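Voltar Two-Arm Table Kit: Your Questions, My Answers

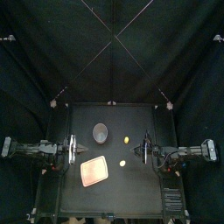 Both grippers open over the black table, with a cup, a tray and two small play-food pieces set out.

Hi, I'm Mechthild Kaufmann. I look after the Voltar rental kits here at Stoddale, and I answer most of the mail that comes in about them. These are the things people ask me over and over, so I finally typed them up. If yours isn't on the list, write to me and I'll probably add it!

What do I get when I rent the kit?

Two arms with parallel-jaw grippers, the table with its rails, the dark fabric walls and the bars they clamp to, all the cables, and a tote of practice objects. You also get a laptop with our software already loaded. You bring the room and a solid floor.

How much room does it need?

More than you'd guess from the table alone. The arms mount on opposite sides and reach in toward the middle, so you want to be able to walk all the way around. I tell people to clear a space the size of a parking spot and then move one more chair out of the way.

Do I have to use the fabric walls?

You don't have to, but I would. Sunlight from a window changes all day long, and the software gets fussy when a shadow slides over the table at 3 p.m. The walls also hide your coworkers walking past, which helps more than you'd think. Florian Zürcher, over in Doltwood, ran his kit without them for a month and then called me asking for a set.

Can the fabric be washed?

Please don't! Use a lint roller. Someone washed a panel in December and it came back short enough that the clamps couldn't reach it.

What kinds of tasks can it handle?

Light tabletop work: picking up, putting down, passing something from one side to the other, sorting things onto a tray. The fingers are thin metal plates, so they get under edges nicely. Each arm lifts up to 500 grams. I've had people ask about full paint cans (no) and about folding napkins (yes, with a lot of patience from you).

What should we start with?

Something round and something with an edge. A plastic cup, a toy lemon and a shallow tray will keep a new group busy for a whole afternoon. Round things roll when you pinch them off center, and you learn a lot about lining up a gripper by chasing a lemon around the table. Once you can drop it in the cup from either side, try handing it from one arm to the other — that's where people start yelling and high-fiving.

Can I use my own objects?

Sure, and most people do after the first week. Skip glass, anything sticky, and anything shiny enough to see your face in. See-through cups are fine to grab but the software has a harder time finding them, so expect to run a few extra tries. Frosted ones do better than clear ones in my experience.

How long does setup take?

For me, a morning. For you, the first time, plan on a full day and order lunch. The walls take longer than the arms do, believe it or not. Get the back corners snug first, then work toward the front, then hang the cables.

Do I need to know how to code?

Nope. You can teach a move by guiding the arms by hand and hitting save. If you do code, there's a Python package and you can get at pretty much everything.

What does it cost?

The rental is $868 a month, with a $100 cleaning fee at the end. Shipping is extra and depends on where you are. Schools should ask me about the school rate before ordering, as I can't change it afterward (I've tried, the billing system won't let me).

Is it safe around kids?

With a grown-up at the stop button, yes. Hands stay out past the rails whenever the arms are powered. The finger tips are pointed and they can scratch, even when the arm is moving slowly.

One arm stopped and the other kept going. Is it broken?

Probably not. Hit stop, check that the cable under the wrist hasn't snagged, and run the homing step again. If it happens twice in one day, call me. Elfriede Wyss does our repairs and she's in on Wednesday, so anything that reaches us before then gets looked at quickly.

Can I buy the kit after renting?

Yes! Half of what you've paid in rent comes off the price, as long as you decide before the box goes back. Wellington Moura handles sales, and I'll pass you along to him.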